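From: Nataša Milošević
To: ikau-users
Date: May 2020
Subject: Re: [ikau-users] Gripper closes too early in replay

On the list, Lytvynenko wrote:
> We teach by hand guiding and then replay. With boxes it is fine.
> With soft bags the fingers close before the arm is low enough,
> and the bag slides away. Do you record by hand or with the remote?
> And how many demonstrations do you keep for one object?

Hello,

we had the same trouble in our Skotangate lab. At first we also guided the arm by hand, but my hand was often in the view of the wrist camera, and the recordings were not so useful for training. Now we use the remote control for everything with bags.

My way is this. I bring the arm to the start pose with the fingers open, and I wait 2 seconds before I move. Then I go forward slowly, and I press close only when both fingertips are past the near end of the bag. 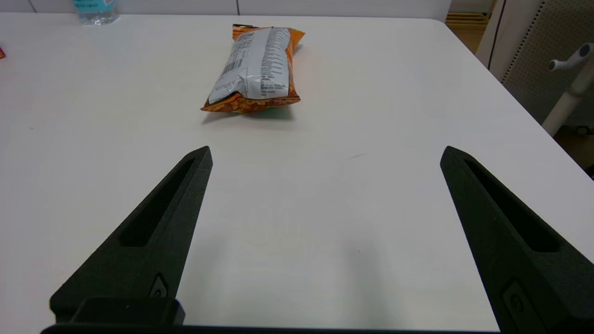 Wrist view with open fingers, orange snack bag still ahead of them.

Please check also the time stamps. In our old setup the gripper command was saved 12 frames before the arm position which belongs to it. For a box you will maybe not notice, but for a bag it is too much. I corrected it in the export script and did not need to record again.

About your second question: we have 363 demonstrations in total, and for one object I keep at least 16. I turn the bag a little between them. If I made a mistake with the remote I delete the whole recording, I do not cut it.

Does somebody from the Bakville group still use hand guiding for bags? I would like to compare.

Best regards,
Nataša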